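Star fruit back on the table at Hakala Hall, 71 sign up for share

Bomley - The winter fruit share at Hakala Hall opened for the season in December and the sign-up sheet was full before noon. 71 households this time. Last winter it was 16.

Organizer Urmila Katiyar put it down to the star fruit. "People saw it on the list and called their sisters," she said. "I had to turn the phone face down for a while."

The fruit comes up from a grower outside Stanon, two deliveries a month until the trees are done. First load was 128 pounds, mostly star fruit, the rest limes and a box of guavas that went early. Doors open at 9 a.m., bags are packed by 10, and anything not picked up by 2 goes on the tasting table for whoever is around.

The tasting table is new. Plates, paring knives, a stack of napkins, a printed sheet on how to tell when a star fruit is ready. Short version - yellow is good, a little green still on it is fine, brown along the ridges is fine too as long as the fruit is firm. All green, leave it on the counter a few days. No need to peel. Wash it, trim the thin brown edge off each ridge if there is one, slice across.

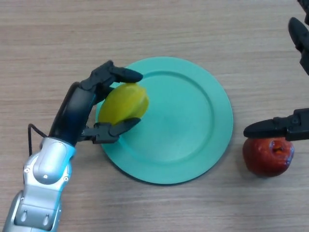

Zoriana Zinchenko, who ran the table for the first pickup, said most people had never cut one. "They go the long way and then they wonder where the star went," she said. She cuts hers thick, chills them and eats them with salt. Kids went for the sweet ones, the adults were split. One man took a slice, made a face and then came back for three more.

Zinchenko also had a warning on the sheet in large type, and repeated it to pretty much everyone in line: people with kidney disease should not eat star fruit, or drink the juice. Anyone unsure should ask thier doctor first. Households that can't have it may swap for limes or oranges at no charge, just say so when signing in.

Storage came up a lot. Ripe ones keep in the fridge for a week or so, unwashed, in a bag. They bruise easy so not at the bottom under the limes. Sliced ones can go in the freezer on a tray, then into a container, and are OK for smoothies after that but go soft, so not much good for a plate.

Price per bag is the same as last year. Katiyar said she would of liked to bring it down but trucking went up, and the Erex Street lot now charges for parking, which members had complained about. Side street behind the hall is still free before noon.

Next delivery is expected later in the month, weather permitting. A cold night in Stanon could push it back a few days, in which case a notice goes up on the hall door and members get a text. There is a waiting list for new households. Sign up at the front desk, mornings only, and bring your own bag - the paper ones ran out.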